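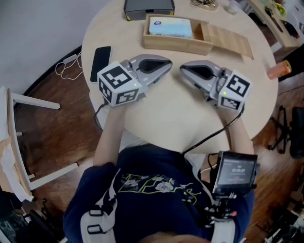
**Ticket 2836: "Clear table" rule, start-of-session check**
Status: open
Raised by: Carol Gosling
Product: Wollness session checklist, December revision

The checklist says the work surface must be "clear of all items not required by the task" before the grippers are picked up. I failed 9 sessions on that line in one afternoon. The operators say the rule can't be met in a furnished room, and I'm inclined to agree with them, but I'm not going to pass sessions against a rule as written just because it's badly written.

What I tried:

- Read the rule to Ryan Hulme over the phone. He took "required" to mean "named in the task sheet". The task sheet names the tissue box and the wooden box and stops there.
- Asked whether a phone on the table counts. Ryan says yes. Abdelkrim Ait Ali says only if it is within reach.
- Looked for a definition of "within reach". There isn't one.
- Asked Nistgate where the wording came from. They sent me the same checklist back.

14:20. Passed to Abdelkrim for a second opinion.

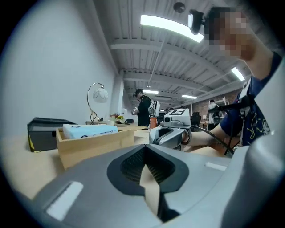
**Abdelkrim Ait Ali**, site lead, Skirkier

I don't read it as Carol does. A lamp at the back of a desk does no harm. A cable running off the back of a gripper can, and the checklist has one line about cables, which says "tidy". Tidy how? I'd sooner have a rule on slack than a rule on lamps.

Same complaint about people. Rule 19 says others in the room should "keep a suitable distance" from whoever is holding the grippers. Put a headset on one of them and I'm not sure that line means anything at all.

Suggested wording, for someone to pick holes in:

1. Nothing on the table between the operator and the task items except the grippers and their cables.
2. Personal phones off the table.
3. Cables checked at full arm stretch, both sides, before the start.
4. Anyone else working in the room is told when a session begins and ends.

15:05, Carol: Fine with 1 to 3. Number 4 will get ticked without being done, same as the last one. Who does the telling?

15:40, Abdelkrim: The operator.

15:50, Carol: Then write that in. Leaving the 9 as failed until Freya Catterall has seen the new text.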